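Werkstattbuch Roboter-AG, Projekt Quintero
Januar, Eintrag ab 15:10 Uhr
geführt von der Gruppe Greifen

Arm läuft wieder. Der Fehler von letztem Mal (Achse 4 zuckt beim Anfahren und bleibt dann stehen) lag am Stecker am Fuß, der Rasthaken ist abgebrochen. Haben ihn mit einem Kabelbinder gesichert, neuer Stecker steht auf der Bestellliste für Rusgate. Bis der da ist, bitte den Arm nicht am Kabelbaum drehen und nach dem Einschalten erst einmal langsam in die Grundstellung fahren.

Aufgabe für den Wettbewerb in Pornance ist ja inzwischen klar: Textilien falten und auf einen Stapel legen. In der Ausschreibung steht, dass die Jury das Handtuch stellt und wir es vorher nicht sehen. Größe und Farbe sind also offen, nur »handelsüblich, Baumwolle«. Wir üben deshalb mit mehreren Sorten. Das glatte Geschirrtuch geht am besten, die Frotteetücher machen Ärger, weil der Greifer bei zwei Lagen gern beide erwischt.

Greiferbacken: Die gedruckten Backen mit den Rillen haben sich in den Schlingen verhakt und beim Öffnen Fäden gezogen. Zurück auf die glatten Backen mit Silikonauflage. Die rutschen auf dem dünnen Tuch etwas, halten aber den Saum sicher, wenn man ihn wirklich quer fasst. Öffnungsweite vor dem Zugreifen jetzt 22 mm, vorher war sie so groß, dass die untere Lage mit hineingerutscht ist. Schließkraft unverändert gelassen, damit wir nicht zwei Sachen gleichzeitig verstellen.

Datensatz: Stand heute 1.345 Bilder von der Handgelenkkamera. Davon ist ein guter Teil noch nicht beschriftet. Beim Durchsehen ist aufgefallen, dass wir fast nur Bilder haben, auf denen das Tuch gerade liegt. Das Modell findet dann zwar die Kante, aber nur so lange sie ungefähr parallel zur Tischkante läuft. Sobald man das Tuch verdreht, springt die Vorhersage hin und her. Wir haben heute deshalb nur schräg gelegt und auch mal nahe herangefahren, so dass das Tuch gar nicht ganz im Bild ist. Das kommt beim echten Anfahren ja ständig vor.

Beschriftungsregeln, noch einmal aufgeschrieben, weil es bei der Übergabe an die andere Gruppe Durcheinander gab:

Außenkante = dort, wo Stoff an Tisch grenzt. Auch dann, wenn es eine Faltkante ist.
Saum = nur der genähte Rand. Webkante mit flachem Streifen zählt bei uns dazu.
Bordüre = gewebter Streifen in der Fläche. Ist kein Saum! Bitte nicht mehr als Saum markieren, das Modell greift sonst mitten ins Tuch.
Falte innen = eigene Klasse, auch wenn sie nur als Schatten zu erkennen ist.
Unsicher = weglassen und Dateiname in die Liste schreiben.

Die Sache mit der Bordüre ist im Moment unser größtes Problem. Von oben und aus der Nähe hat so ein Streifen fast dieselbe Struktur wie der Rand: flacher als der Flor, gerippt, etwas heller. Zu Hause am Rechner sieht man das sofort, weil man weiß, wie ein Handtuch gebaut ist. Das Netz sieht nur Ausschnitte. In der Auswertung von Tanunard (unser Name für die zweite Netzversion, damit das in den Ordnern nicht wieder durcheinandergeht) sind die falschen Griffpunkte jedenfalls meistens auf der Bordüre gelandet. 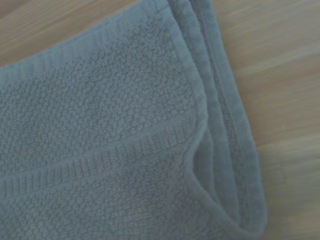

Erste Idee dagegen war, die Ausschnitte größer zu machen, damit rechts und links immer ein Stück Tisch dabei ist. Kostet aber Auflösung, und die dünnen Lagen am gefalteten Rand verschwimmen dann. Zweite Idee: Nach der Vorhersage prüfen, ob auf einer Seite der Linie Holz liegt. Liegt auf beiden Seiten Stoff, wird der Punkt verworfen. Das ist nur ein Farbvergleich und läuft schnell genug. Bei blauen und grauen Tüchern auf dem hellen Tisch sollte das gut gehen, bei beigen wird es schwierig. Ob der Tisch in Pornance auch hell ist, wissen wir nicht – müssen wir per Mail nachfragen.

Probelauf am Ende mit der Farbprüfung, blaues Geschirrtuch, 30 Versuche. Griff am Saum hat in 22 Fällen geklappt. Die übrigen waren teils zu hoch angesetzt, teils hat er die untere Lage mitgenommen. Mit Frottee noch nicht gezählt, das kommt beim nächsten Mal, vorher muss die Höhe über dem Tisch neu eingemessen werden. Der Flor gibt nach und der Wert vom dünnen Tuch passt dafür nicht.

Offen:
– Stecker Achse 4 tauschen, wenn Lieferung da
– alte Beschriftungen mit Bordüre korrigieren
– Tischhöhe neu einmessen, Wert an den Schaltschrank kleben
– Mail wegen Tischfarbe und Beleuchtung
– Silikonauflage nachschneiden, linke Backe löst sich an der Ecke

Um 17:40 Uhr abgeschaltet, Druckluft ist zu. Laptop hängt noch am Rechnen, bitte nicht zuklappen.

Kommentare (3)

Gruppe Software:
Farbprüfung ist im Hauptzweig. Der Schwellwert steht jetzt in der Konfigurationsdatei und nicht mehr im Code. Wer ihn ändert, bitte hier eintragen.

Gruppe Mechanik:
Silikon ist in der Schublade unter dem Drucker, aber nur noch ein kleiner Rest. Könnt ihr die rechte Backe gleich mitmachen? Die ist vom selben Bogen.

Gruppe Greifen:
Machen wir. Laptop war heute früh fertig, Ergebnis liegt im Ordner Tanunard.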